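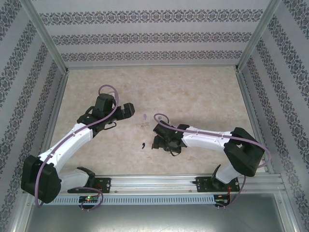

Two arms on one rail

The Blue Notebook

My father wrote every expense in a blue notebook, also the small ones. Bread, a stamp, a coffee at the station. When I was fifteen I was ashamed of this notebook. He took it out in shops, in front of people, and wrote with a very short pencil while they waited behind him.

When I got my first salary from Domuteck, I promised myself that I would not write down anything. I rented a room in Pludari with a view of the harbor. I bought shoes at Skoka, and one month later I bought the same shoes in brown. The store gave me a card with which I could pay later. The word "later" had a very soft sound for me then.

In November the card letter came. I put it under the bread box with the other letters and went to work.
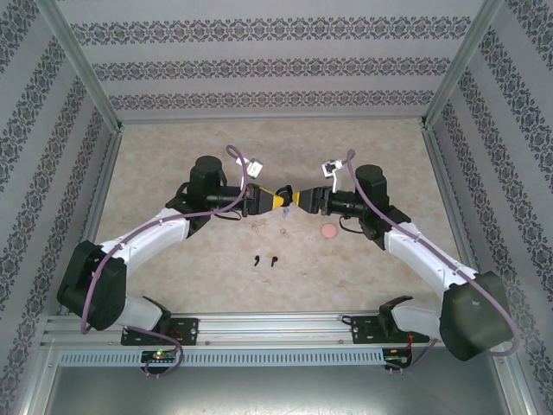 Grippers close together over the marble pattern

My father came to visit me at the end of that month. He brought smoked fish and a bag of potatoes, as if there were no stores in the city. He wanted to cut the bread, so he lifted the box to clean under it, and there were the letters. I counted them later, when I was alone. There were 9, and I had opened only two.

He did not say anything. He washed his hands because of the fish, dried them, and sat down at the table.

"Do you have a pencil?" he asked.

We opened the letters one after another. He wrote the sums in a column, slowly, with the date beside each one. I looked at the window most of the time. When he was ready, he turned the paper to me so that I had to read it myself. It was less than I had feared and more than I had.

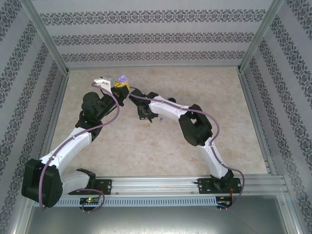

What He Paid

I thought he would offer me money. I had already prepared how I would refuse it, and how I would then accept it. But he put on his coat and asked if there was a good bakery near.

We walked to Ásgeirsdóttir, on the corner, and he bought two buns with cinnamon. He paid with coins. Then he took the blue notebook out of his pocket, and behind us a woman with a stroller began to sigh.

"Wait," I said, and I held his bun so that he could write.
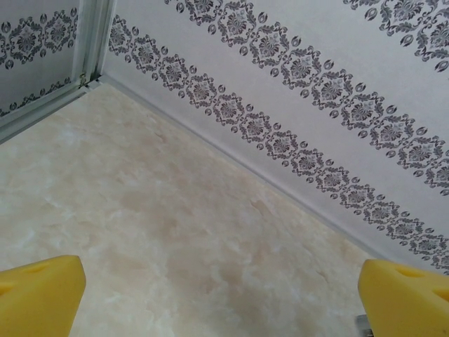
Yellow fingertips near a corner of the enclosure

I paid the card for seven months. The brown shoes I sold to a colleague, who said they were too narrow but bought them anyway.

In the summer my father gave me a notebook, a green one, as the store had no more blue. On the first page he had already written, in his small letters: notebook, 40. He had not given me the pencil. I went back to the store and bought one, and wrote it on the second line.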